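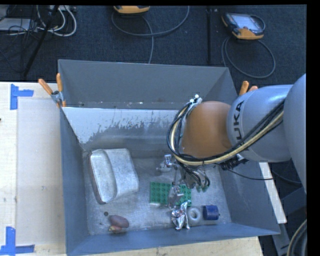
Last updated August 3, 2021

# Inland Transit Coverage: Frequently Asked Questions

These answers apply to goods in transit policies placed through Niskanen for businesses that ship their own stock or hire a carrier. The policy wording controls if it differs from anything on this page.

## Coverage

**What does the policy cover?**

Direct physical loss or damage to insured goods while they are being moved by road or rail within the 48 contiguous states. Coverage starts when the goods are first moved for loading and ends when they are unloaded at the delivery address.

**Are goods covered while stored along the way?**

Yes, if the stop is part of the ordinary course of transit. Storage you request for your own convenience is excluded unless the Storage Extension (Form 451) is attached.

**My carrier already has cargo insurance. Do I need this?**

Carrier cargo insurance protects the carrier against its legal liability. That liability may be limited by the bill of lading, often to an amount per pound, and it may not apply to some causes of loss. A transit policy pays the owner of the goods on the agreed valuation, and the insurer then pursues the carrier.

**What is excluded?**

- Wear, rust, spoilage, or other loss from the nature of the goods
- Packing that was inadequate before coverage started
- Delay and loss of market
- Theft from an unattended vehicle that was not locked
- Money, securities, live animals, and fine art

Temperature-controlled goods need the Refrigeration Breakdown form. It requires a maintenance record for each unit.

## Limits and valuation

**How is a shipment valued?**

Invoice cost plus prepaid freight. Used goods are valued at actual cash value. Goods you have sold but not delivered are valued at the selling price, less any discounts.

**Is there a coinsurance clause?**

Yes. The standard form is written at 100 percent. If the limit per vehicle is lower than the value on board at the time of loss, payment is reduced in proportion.

**Can one vehicle carry more than the limit?**

It can, but the excess is uninsured. Request a single-trip increase before the vehicle is loaded. Increases are not backdated.

## Premium

**How is premium calculated?**

The rate is applied per $100 of annual shipped value. You pay a deposit at inception, and it is adjusted after you report actual values at year end. The minimum premium is fully earned.

**What happens if I report late?**

Under the Mavlow program, the last reported value is used until a new report is received. Under the Etamgate program, recovery is limited to the values last reported.

## Claims

**What should I do when damaged goods arrive?**

1. Write the damage on the delivery receipt before signing it.
2. Keep the goods and all packing material for inspection.
3. Send written notice to the carrier.
4. File Form 2651 with Niskanen, with the invoice, bill of lading, and delivery receipt attached.

**Who inspects the damage?**

Norunon handles surveys for both programs. Small losses may be settled from photographs and repair invoices.

**Can I release the carrier from liability?**

Not after a loss. A release signed without the insurer's written consent may void the claim. Ordinary bills of lading with limited liability are accepted if they were issued before shipment.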